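件名: Re: [iryo-zairyo 0061] 廃棄用容器の切替時期および保管場所について
差出人: 菊池 ともみ(Tomomi Kikuchi)
日付: 2018年3月27日
宛先: 医療材料連絡メーリングリスト

関係各位

平素より医療材料の適正管理にご協力いただき、誠にありがとうございます。材料管理室の菊池です。

標記の件につきまして、Sandu様より下記のとおりお問い合わせをいただきましたので、メーリングリスト上にて回答申し上げます。

> Sânziana Sandu です。お世話になっております。
> 先日ご案内のありました鋭利物廃棄容器の切替について、二点確認させてください。
> 一点目ですが、外来処置室では現行のDuvatlow製容器の在庫がまだ残っております。
> 新容器の納入後も、使い切るまで併用して差し支えないでしょうか。
> 二点目は設置位置です。新容器は投入口が上面にあるため、現在の壁面ホルダーには
> 収まらないように見受けられます。ワゴン側面への取付けは認められますか。

一点目の併用についてお答えいたします。未使用の現行容器は、6月末日まで使用可能といたします。ただし、同一の処置室内に新旧の容器を並べて置くことはお控えください。蓋の閉鎖方法が異なり、仮閉鎖と本閉鎖を取り違えるおそれがあります。期日を過ぎて残った未開封品は、部署名を記入のうえ材料管理室へご返却願います。開封済みのものは、内容量にかかわらず本閉鎖を行い、通常の感染性廃棄物として搬出してください。

二点目の設置位置ですが、ワゴン側面への取付けは、Skusturano社の専用ブラケットを用いる場合に限り認めます。粘着テープや結束バンドによる固定は認めておりません。ブラケットの申請は、物品請求システムの品目「Mtshali固定具」からお願いいたします。なお、初回の申請は1部署につき5個までとし、追加が必要な場合は理由欄に設置予定の場所をご記入ください。

また、他部署からも類似のご質問をいただいておりますので、あわせてお知らせいたします。

容器の交換時期は、内容量が表示線に達した時点です。表示線を超えての投入、ならびに容器を振る、押し込むなどして空きを作る行為は厳に禁止いたします。留置針の外筒のみを廃棄する場合も、針と同じ容器をご使用ください。注射針のリキャップは、これまでどおり原則禁止です。

今回の切替に伴う発注数は、全部署の合計で2000個を超える見込みです。納入は2回に分けて行われ、初回分は病棟、次回分は外来および検査部門に配布いたします。配布当日は、各部署で受領者を1名お決めいただき、納品書の控えを当室までご提出ください。

取扱説明会は、管理棟のDrurkgate会議室にて開催いたします。各部署から少なくとも1名のご出席をお願いいたします。昼の時間帯の開催となりますので、軽食の持込みは可といたします。
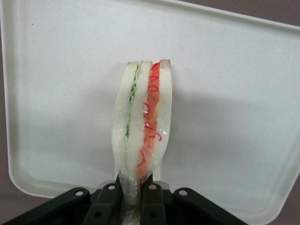
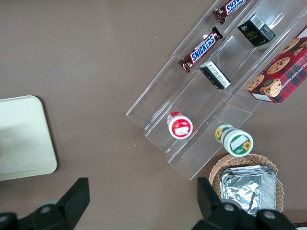 説明会では、容器の組立て、仮閉鎖、本閉鎖の手順を実物にて確認していただきます。組立ての際に蓋の四隅が確実にはまっていない事例が、試用期間中に複数の病棟から報告されております。ご出席の方は、部署に戻られましたら、必ず他の職員への伝達をお願いいたします。伝達の記録には、従来の研修報告書の様式をそのままお使いいただけます。

やむを得ず欠席される部署には、後日、手順書を院内便にてお送りいたします。お受け取りになりましたら、受領印を押した送付状を当室へご返送ください。

ご不明な点がございましたら、本メーリングリスト宛てに返信の形でお寄せください。個別の機種や患者様に関わる内容を含む場合は、メーリングリストには投稿せず、材料管理室まで直接ご連絡くださいますようお願い申し上げます。

何卒よろしくお願い申し上げます。

--
材料管理室
菊池 ともみ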